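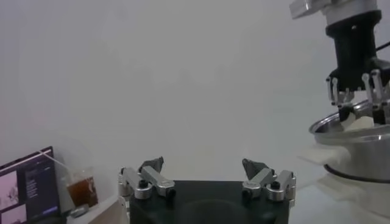 Figure 2. Stainless steel pot with rolled rim (at the right), in front of a light-gray wall.

2. Setting up the cooking place and preparing the pot

Please read this section before you use the Istby pot for the first time. It is valid for the pot with article number 381. For the small Matier saucepan, see the separate leaflet in its carton.

2.1 Choosing the place

The pot needs a level and stable tabletop. A wall behind the table is permitted, but it should be smooth and easy to wipe. Steam and small drops of fat will reach the wall during normal cooking, and on a light color they are seen soon.

1. Clear the part of the table where the pot will stand. Remove paper, cloths and plastic bags.
2. Wipe the tabletop with a damp cloth and let it dry.
3. Place the pot on the table and press lightly on the rim, first on one side and then on the opposite side. The pot must not rock.
4. If the pot rocks, turn it a quarter turn and try again. If it still rocks, check the bottom of the pot for remains of the packing tape.
5. When a portable hot plate is used, place it so that the pot will be 100 mm or more from the wall. Follow also the instructions of the hot plate, if they ask for a bigger distance.
6. Lead the cord of the hot plate away from the front side of the table.

Note: Do not choose a place under a wall cabinet or a shelf. The steam can damage the wood and the contents.

CAUTION: Do not let the pot stand out over the edge of the table. A full pot is heavy and can tip when somebody touches it in passing.

2.2 Before the first use

A thin film of polishing oil can remain on the steel from the factory. It must be washed off before food comes into the pot.

1. Remove all stickers. If glue remains, soften it with a little cooking oil and rub with a soft cloth.
2. Wash the pot inside and outside with warm water and dish soap. Give special attention to the underside of the rolled rim, where oil likes to stay.
3. Rinse with clean water.
4. Fill the pot with 2000 ml of water and add 2 tablespoons of white vinegar.
5. Bring the water to a boil and let it boil gently for five minutes. Open a window if the smell of vinegar disturbs you.
6. Switch off the heat. Wait until the pot is cool, then pour the water out.
7. Rinse again and dry the pot immediately with a soft towel.

Note: If you see a light rainbow color on the inside after drying, it is not a defect. It comes from heat and minerals and it can be removed with vinegar (see 2.5).

2.3 Filling

1. Put the pot in its place before you fill it. Carry the water to the pot with a jug.
2. Fill slowly and keep the stream toward the middle.
3. Stop at two thirds of the height. For beans, milk and pasta, stop at one half.
4. Wipe the outer wall of the pot if water has run down. Drops on the outside make noise on a hot plate and leave white marks.

Salt should be added only when the water already boils. Stir until it is dissolved. Salt grains which lie on the bottom of a cold pot can cause small pits in the steel, and these cannot be polished away. The guarantee does not cover them.

2.4 During cooking

1. Select a heating zone which is not wider than the bottom of the pot.
2. Begin with medium heat. High heat is needed only for boiling water.
3. Stir with a wooden or silicone spoon. Metal spoons are allowed but will leave fine lines on the bottom.
4. Do not knock the spoon on the rim. Put it on a spoon rest or a small plate.

CAUTION: The rim becomes hot even when the heat is low. Use dry oven gloves when you move the pot. A wet glove lets the heat through very quickly.

CAUTION: Never heat the pot without contents. If it has boiled dry by mistake, switch off the heat and leave the pot where it stands until it is cold. Do not pour cold water into it.

2.5 Cleaning and daily care

1. Let the pot cool down.
2. Soak burned food in warm water with dish soap for one hour. For a difficult case, leave it overnight.
3. Clean with a soft sponge. On brushed surfaces, always rub in the direction of the brushing. On the shiny parts use only a cloth.
4. For white lime marks, warm a little vinegar and water in the pot, wait ten minutes, and rinse well.
5. Dry the pot, also under the rim.

Do not use steel wool, oven cleaner or any product with chlorine. The dishwasher is allowed, but take the pot out soon after the program ends and do not leave it in the closed machine over night.

Wipe the wall behind the cooking place after each use, with warm water and one drop of soap. Start from the tabletop and go upward, then dry with a clean cloth. On painted walls test first in a corner.

2.6 Storage

Keep the pot in a dry cabinet with the opening up. If you put another pot inside, lay a paper towel or a piece of felt between them. The lid can be stored upside down on the pot, but never closed tight over a pot that is still damp.

Spare lids and knobs can be ordered from Prelier customer service. Please give the article number, which you will find stamped on the bottom of the pot.

Text of section 2: Győző Fodor. Last changed 26th July.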